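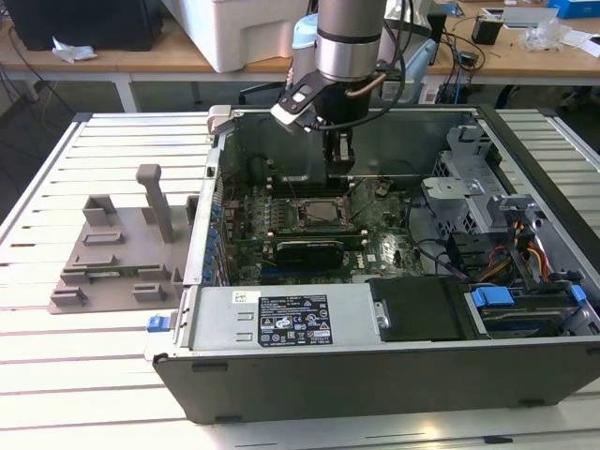
*The bench, with a patient on it.*

# About Trotell

Trotell gathers examples for machines that learn by being shown. A customer has a robot and a job they'd like it to do. We do the job with a robot arm, over and over, with somebody steering, and record every go from several angles. The customer's learning system gets the recordings. We get the sore shoulders.

We began in December, in a unit that used to belong to a curtain wholesaler, with one arm and a kettle. The kettle has since been replaced. These days there are 11 of us, which is as many as the stairs will politely hold, and most of us came from jobs with no robots in them at all: watch repair, school kitchens, a spell on the buses. Steady hands and a high tolerance for repetition are what we look for. A degree is fine too.

## What we do all day

At present, mostly computers, by which we mean taking bits out of them and putting bits in. The project is called Wellusow, and it concerns the insides of ordinary desktop machines: processors, memory, and the various other parts that people pay a repair shop to touch on their behalf. Parts wait in a grey printed fixture beside the case, each with its own slot, and the case lies on its side with the panel off. 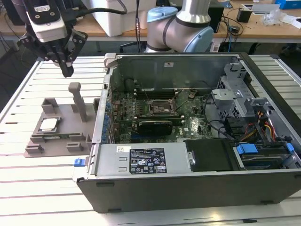

A person can learn to seat a memory module in an afternoon, including the biscuit break. A learning system would like to see it done a few hundred times first, preferably with the case nudged a little to the left, then a little to the right, then under the lights we normally leave off. So we nudge things. A good deal of our working knowledge is about nudging.

Each operator does a turn of 38 minutes and then has to stop, even if it's going well. We arrived at that number by letting people carry on and looking at what they produced afterwards.

## What counts as a good example

Our first customer asked us for 3000 perfect ones. We talked them out of it. A system that has only ever watched things go smoothly has no idea what to do when a part sits crooked, so we keep the fumbles in, provided the operator recovers from them. Fumbles without a recovery go in a separate folder with a rude name, and some customers ask for that folder too. 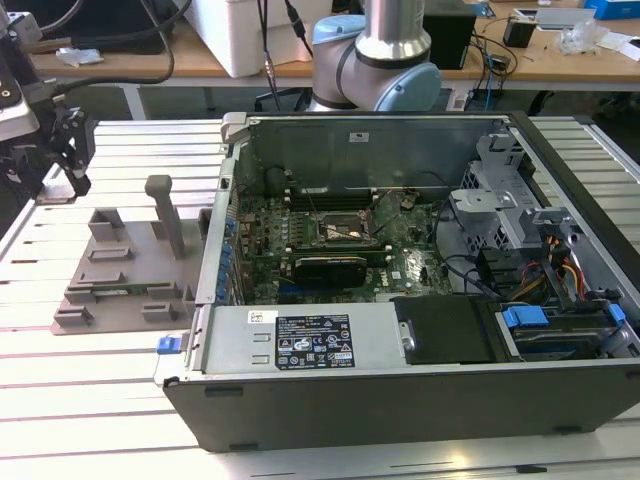 *Case open, parts tray to the left, second arm at the back.*

Every recording is watched by somebody who didn't make it. They mark where each step starts and stops, and write down in plain words what was attempted. "Picked up module, thought better of it, picked it up again" is a perfectly acceptable note. We've kept 16 of the best on the kitchen wall.

## The view from the wrist

Cameras beside the bench are good for seeing where everything is. For the last few millimetres you want one on the arm itself, down among the capacitors, where a socket looks like a municipal swimming pool.

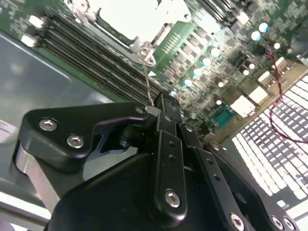

Photo: Trotell / Wellusow project

Customers new to this tend to find the wrist recordings hard to watch. After a week or two they stop noticing, and then they start having opinions about fingertips. We have plenty of those ourselves and will share them at length if you ring before lunch.

## Working with us

Send us the object, or tell us where to buy it. If it's heavier than a full suitcase, warn us about the stairs question first. We'll do a short trial batch, you can tell us what's wrong with it, and we'll settle a price for the rest. Zala, our labelling tool, comes with every job and can be cheerfully ignored if you've got your own.

You'll find us on the first floor of the Giannakopoulos building, the door with two bells. The lower one works.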